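Ulov, deux jours chez les gens de la blockchain

Compte rendu de visite, mis en ligne le 9/8/21

Je suis rentré d'Ulov avec un carnet plein et pas mal de questions. La commune organisait ses portes ouvertes consacrées aux registres distribués, et j'y allais pour voir ce que l'administration locale en fait au quotidien. Les notes qui suivent sont dans l'ordre de la visite.
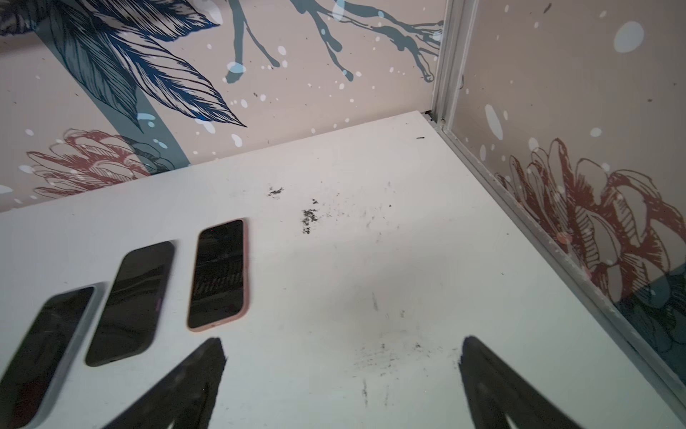
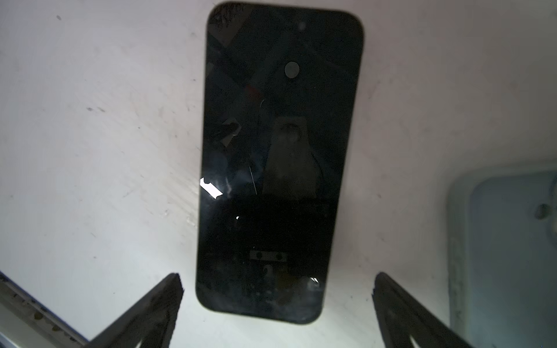
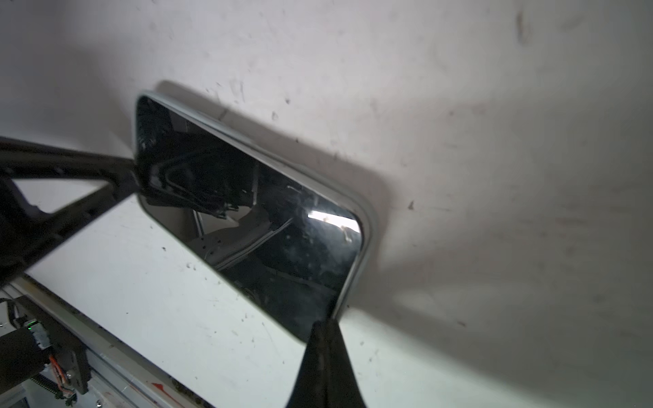
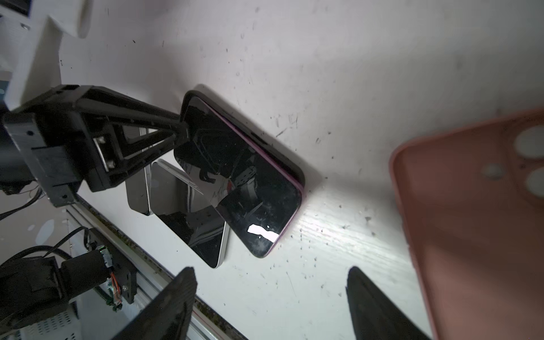 L'accueil se faisait dans l'ancienne halle aux grains, à dix minutes à pied de la gare. Badge, café, plan du site. Le programme imprimé n'était déjà plus à jour : l'atelier sur les portefeuilles numériques avait été déplacé au lendemain et la conférence d'ouverture avançait d'une demi-heure. J'en ai raté le début. D'après mon voisin de rangée, le maire s'était contenté de remercier les partenaires.

La première présentation portait sur Nindard, le registre que la commune utilise pour les attestations de résidence, les diplômes de l'école professionnelle et les permis de stationnement. Le principe est connu : le document reste dans les serveurs de la mairie, et seule son empreinte est inscrite sur la chaîne. Un employeur qui reçoit un diplôme peut recalculer l'empreinte et la comparer. Si un caractère a changé, la comparaison échoue.

Depuis l'ouverture du service, 2117 documents ont été inscrits. Le chiffre figurait sur la première diapositive et il est revenu dans presque toutes les interventions. J'ai demandé combien avaient ensuite été vérifiés par un tiers. La personne au micro n'avait pas la donnée et m'a renvoyé vers le service informatique, qui doit me répondre par courriel. Je n'ai encore rien reçu.

Aslak Lunde, responsable technique de Nindard, a pris le relais pour la partie infrastructure. Le réseau compte 8 nœuds validateurs : à la mairie, à l'école professionnelle, à l'hôpital, chez le notaire, et les autres dans des communes voisines. Il s'agit d'une chaîne à autorisation, sans minage et sans jeton coté. Il faut l'accord d'une majorité des validateurs pour ajouter un bloc. Lunde a reconnu que la plupart des opérateurs font appel au même prestataire de maintenance, et que l'indépendance des nœuds est donc surtout juridique. J'ai apprécié qu'il le dise avant qu'on lui pose la question.

Il a été plus évasif sur la perte des clés. Un agent qui perd la sienne peut en obtenir une nouvelle au guichet, après contrôle d'identité. Les inscriptions signées avec l'ancienne restent valables, mais la procédure de révocation prend jusqu'à trois jours ouvrés. Une dame du barreau a fait remarquer que c'était long. Il a répondu que le délai serait raccourci dans la prochaine version, sans donner de date.

L'après-midi, nous sommes allés en bus chez Monti, qui développe un outil de paiement pour les commerçants du centre. Les locaux occupent un étage au-dessus d'un garage. L'idée est de régler les achats en bons locaux, émis par la commune et convertibles en euros par les commerçants à la fin du mois. La démonstration a consisté à acheter une bouteille d'eau. Le premier essai a échoué faute de réseau, le deuxième est passé en quelques secondes.

J'ai ensuite parlé avec une libraire inscrite au dispositif. Elle accepte les bons, mais en voit peu. Ses clients âgés préfèrent le carnet papier, que la commune continue d'imprimer en parallèle. Elle ne paie pas de commission et n'a donc pas de raison de se retirer. Sa comptable, en revanche, doit saisir les écritures à la main, car l'export ne correspond pas au format de son logiciel.

La deuxième matinée était réservée à la réglementation. Salle pleine, chauffage trop fort, diapositives très denses. L'intervenante a présenté les obligations d'identification des clients pour les plateformes d'échange, puis la question fiscale. Elle a surtout insisté sur un point qui revient souvent dans ce genre de réunion : un droit à l'effacement se concilie mal avec un registre qui ne s'efface pas. La réponse d'Ulov est de n'inscrire que des empreintes, avec une donnée aléatoire conservée à part et détruite sur demande. Selon elle, la solution tient, mais aucun tribunal de la région n'a encore eu à se prononcer.

L'atelier sur les portefeuilles, celui qui avait été déplacé, s'est tenu juste après. Nous étions par tables de trois. On créait un portefeuille de test, on notait la phrase de récupération sur une fiche, puis on échangeait les fiches pour restaurer celui du voisin. À ma table, un mot mal recopié nous a bloqués un bon quart d'heure. C'était l'exercice le plus utile des deux jours.

Dernière étape, Cada, une petite société qui suit des lots de fromage de la ferme au magasin. Chaque étape est enregistrée par celui qui reçoit la marchandise. J'ai posé la question habituelle : que se passe-t-il si quelqu'un saisit une information fausse ? Le gérant a répondu que la chaîne conserve l'erreur avec le nom de son auteur, et qu'il compte là-dessus pour décourager les tricheurs. Les contrôles sur place restent faits par un inspecteur, deux fois par an.

Côté pratique, l'hôtel proposé par les organisateurs est correct mais loin de la halle, et le dernier bus part tôt. Les présentations étaient en anglais, avec une traduction au casque de qualité variable. L'entrée était gratuite, sur inscription. Les supports doivent être mis en ligne en septembre sur le site de la commune. J'ajouterai la réponse du service informatique au bas de cette page si elle arrive.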